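The Long Life of a Concrete Floor

The town of Potura had 24 working mills and workshops at its peak, and most of them stood on floors poured within one generation of each other. The machines are long gone from many of these buildings. The roofs have been replaced, the windows have been replaced, and in several cases the walls have come down and gone back up. The floors are still there.

Concrete floors get little attention until someone wants to move in. Then they become the first item on the estimate. A slab that has carried looms or lathes for decades will have oil in it, bolt holes, old paint, patches of different ages, and low spots where water sits. A new tenant has three basic choices: tear it out, cover it, or clean it up and live with it.

Tearing it out is the most expensive and the least common. Guerra, a flooring contractor that works mostly in older industrial buildings, says it recommends full removal only when a slab has settled badly or when the ground below it needs work. Breaking up a floor means hauling it away, and the streets in the old part of Potura were not laid out for dump trucks. On one job near the river, the hauling took longer than the breaking.

Covering is quicker. For years the standard answer was tile or sheet flooring glued straight to the slab. It looked clean on opening day, but many of these buildings have no moisture barrier underneath. Water vapor comes up through the concrete, the glue softens, and the corners start to lift. The former Clisine thread works was tiled this way when it was divided into rental units. The tile in the north wing came up in its second winter. The owners switched to bare concrete there and have kept it since.
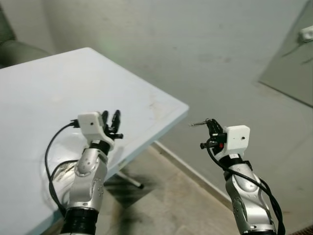

Bare concrete has its own problems, and color is the one tenants bring up first. People expect gray. Old slabs are often something else, depending on the sand and cement used and on what has been spilled over the years. Grinding takes off the top layer and shows what is under it, and two rooms in the same building can come out looking like they belong to different towns. A beige floor beside a plain gray-white wall is a common enough result, and it suits a workroom well. Some owners try to correct it with stain. Contractors tend to advise against that in a shop, where the wear paths show within a year and the stain has to be touched up again and again.

Sealing is the next decision. A penetrating sealer soaks in and leaves the surface looking much as it did before. A coating sits on top and gives more shine, but it can peel for the same reason tile does. Fukance, which rents space to small manufacturers in two former mills, uses penetrating sealer in every unit and leaves coatings up to the tenant. Its larger building has 2,010 square meters of open floor on the ground level, all of it the first pour.

Cracks worry people more than they should. Most old slabs have them, and most of the cracks stopped moving long ago. Guerra marks both ends of a crack in pencil and comes back after a season. If the crack has not grown past the marks, it gets filled and forgotten. If it has, someone needs to look at the drains.

Bolt holes are treated the same way. They are cleaned out, filled with mortar, and ground flush. At the thread works the patches were left a shade darker than the floor around them, and the rows still show where the spinning frames stood. A cabinet shop rents that room now, with its table saw set across two of the rows — the flattest part of the building.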